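Home | Topics | Laundry & Textiles | Storage | Ask | Log in

Storing grey cloths in zip bags – do they need air?

Posted in Storage by Nga Hứa
Viewed 1,438 times

I keep a set of plain grey cotton cloths for polishing and for lining drawers. They are used in bursts, then not needed for months. At present each one is folded and put in its own clear plastic zip bag, and the bags go in a cupboard on an outside wall. The room is heated during the day only.

Last June I opened a bag and the cloth had a stale smell. There was no visible mould. The others in the same batch were fine. All of them had been machine washed at 40 degrees and dried on a rack.

What I would like to know:

Should a cotton cloth be stored in a sealed bag at all, or should the zip be left partly open?
Should the air be pressed out before closing?
Does the thickness of the plastic matter? Mine are the thin, slightly milky sort that crease easily.

I would prefer to keep the bags because the cupboard is dusty. Vacuum bags are not an option, I do not own a suitable vacuum cleaner.

Yusri Kusuma

The bag did not cause the smell. Moisture that went in with the cloth did. Cotton holds a fair amount of water while still feeling dry to the hand, and a folded cloth holds more of it in the centre than at the edges. Once the zip is closed that water has nowhere to go. When the cupboard cools at night some of it may condense on the inside of the plastic, and the cloth takes it up again in the morning.

Procedure I use:

Dry the cloth flat or on a rack until it feels dry, then leave it unfolded for a further 8 hours in a heated room. Do not take it from a tumble dryer straight to the bag. Let it reach room temperature first.

Weigh it if you have kitchen scales. A cloth of mine weighs 54 g when fully dry. If it is two grams over that, it goes back on the rack. Write the dry weight of each type of cloth on a label and you only need to establish it once.

Fold in thirds, then in half. Avoid rolling, as the core of a roll dries last.

Slide it in with the folded edge leading. The loose edges should be at the zip end. Flatten the bag from the closed end towards the zip with the side of the hand, then close it. Removing air does not remove water from the cloth, but it does reduce the volume and lets the bags stand upright in a row.

On your third point, thickness affects durability more than anything else. Thin bags split at the side seam after repeated use. Water vapour passes through ordinary polythene very slowly in either case, so do not count on a thin bag to breathe. I have used the Kastano medium bags for two winters and the zips still close.

If the cupboard is on an outside wall, leave a gap behind the stack.

Raphaël Tessier

Just leave the zip open a bit. Never had a problem. Or use a pillowcase, they are free if you have old ones.

Marietjie Ngcobo

I agree with Yusri on drying but not on the fold. Thirds and then half gives a thick block, and a thick block pushes against the zip. The more usual fault I see is a bag that is too large. The cloth slides to one end and bunches, and the rest of the bag lies flat with nothing in it. The creases then set in the bunched part, and for drawer lining that is a nuisance because the cloth has to be ironed before use.

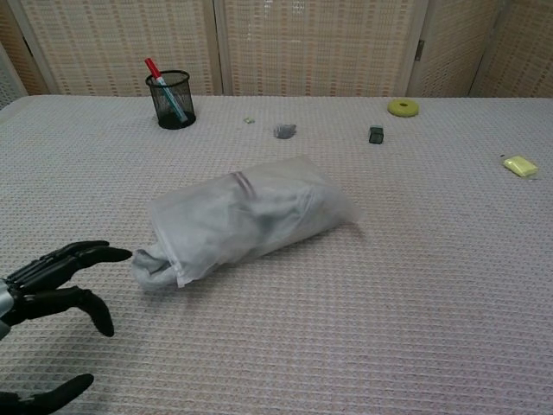

Photo: M. Ngcobo / Storage section uploads

Note the left end of the bag, with the grey cloth in a lump, and how much flatter the right end is. It needs refolding to the width of the bag, less a finger's width on each side. Make a card template of that size, fold the cloth round it, insert both, and withdraw the card. The cloth then stays square.

For the damp, a small sachet of silica gel in each bag is adequate. Dry the sachets according to the packet between uses. I bought a box of 200 from Skurkmont and have not reached the end of it.

Comments

Mawar Kusuma: The card trick works with the lid of a cereal box. Cut the corners round or they catch on the zip.

Nga Hứa: Thank you. I weighed all of mine this morning and two were heavier than the rest, so those are back on the rack. Will try the template.

Raphaël Tessier: Still think the pillowcase is simpler

Yusri Kusuma: A pillowcase lets dust through at the opening unless it is folded under. It is otherwise a reasonable choice for a dry cupboard.

Previous | Next | More in Storage | Back to top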